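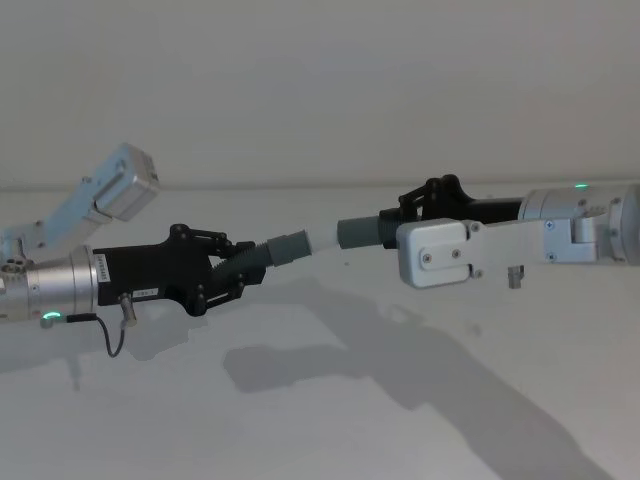
Which way round does the corrugated hose go on the Danditz condensate kit?

The ribbed end goes to the appliance and the smooth sleeve goes to the waste pipe. If it is fitted the other way the sleeve will still push on, but it won't seal.

Ticket status: closed
Opened: 8 July 2018
Product: Danditz hose and sleeve kit, with Besau foam pipe cover
Fault reported: drip under the utility room sink, worse when the dryer is running

Customer's report

Kit fitted last November by the previous tenant. No trouble until this summer. Now there is a small puddle at the back of the cupboard after each load. The customer has tightened the clip twice and wrapped the joint in tape. The tape made no difference. Foam cover on the hose is damp on the underside.

First reply

Please take the tape off and leave the joint bare. Pull the foam cover back so you can see the full length of the hose. Run the dryer for 30 minutes with a dry sheet of kitchen paper under the joint and another under the middle of the hose. Tell us which one gets wet.

Customer's reply

Both wet. The one under the joint more so. There was water inside the foam as well — it ran out when I squeezed it.
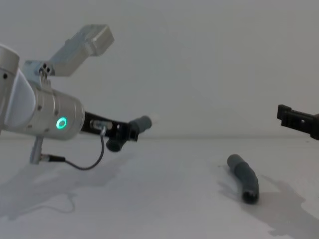
Foam that has taken in water should come off completely. It can hold enough to keep dripping for a day after the leak has been cured, and that makes it hard to tell whether the repair has worked. Stand it on end somewhere warm, or replace it. The Besau cover is sold in lengths and cuts with a kitchen knife.

With the foam off, check the following in order.

Undo the clip and pull the hose away from the waste pipe. Have a bowl ready.
Look inside the sleeve for a rubber ring. It should sit flat in its groove.
Wipe the end of the waste pipe and feel for a ridge or old sealant.
Push the sleeve on for 26 mm. Mark the pipe with a pencil first.
Refit the clip. Hand tight and then half a turn.

Customer's reply

No rubber ring at all. Looked in the cupboard and behind the machine, couldn't find one. Pipe end had a lump of old sealant on it, now scraped off. Do you sell the ring on its own?

Second reply

Rings come in a bag of 8 from Bianchini, who supply our spares. Ask for the 30 mm size. The Hider ring looks the same but is thinner and should not be used on this sleeve.

Customer's reply

Ring fitted, dryer run three times, paper dry under the joint and under the hose. Will leave the foam off until the weekend and then put a new piece on.

Closing note

Cause: missing ring in sleeve, old sealant on waste pipe. No fault found with hose. Foam cover to be replaced by customer.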